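Section 9: Recording a slipper-pairing session

Read this section before you record any examples on a Tistus two-arm station. It assumes that both arms have been homed and that the cameras have passed the check in Section 8.

Before you start

1. Log in with your own operator name. Do not record under someone else's.
2. Choose the task "Slippers, pair and line up" from the list.
3. Wipe the tabletop and let it dry.
4. Set out two pairs of slippers in different colours. Change the order and the angle of each slipper between episodes.
5. Leave any other item, such as a plant pot, in the same spot for the whole batch.

Note: Background changes are allowed. People may sit or walk behind the station while you record.

Recording an episode

6. Raise both arms clear of the table and press the left pedal. Wait for the tone.
7. Move one slipper at a time. Keep the other arm raised until it is needed.
8. Bring the fingertips down slowly beside the slipper, then close on the upper. Do not grip by the sole.
9. When the slippers are in line, raise both arms and press the left pedal again.

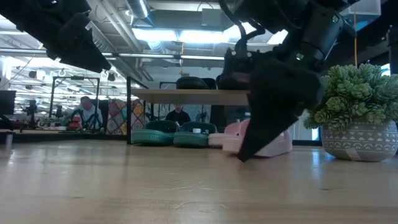
10. Mark the episode Good, Retry or Discard. A slipper that was dropped and picked up again still counts as Good. Use Discard if a hand came over the table during recording.

Caution: Do not press the fingertips into the tabletop. The arm will stop on overload and the episode will be lost.

Caution: Keep hands off the table while the pedal light is on.

Batch size

A full batch is 400 episodes. Upload it to the Kikdale server before you change task. If fewer than 92 per cent are marked Good, tell Rehema Mrema or Kimutai Shirima before starting another batch.

Last checked by Neema Kariuki, 7th August.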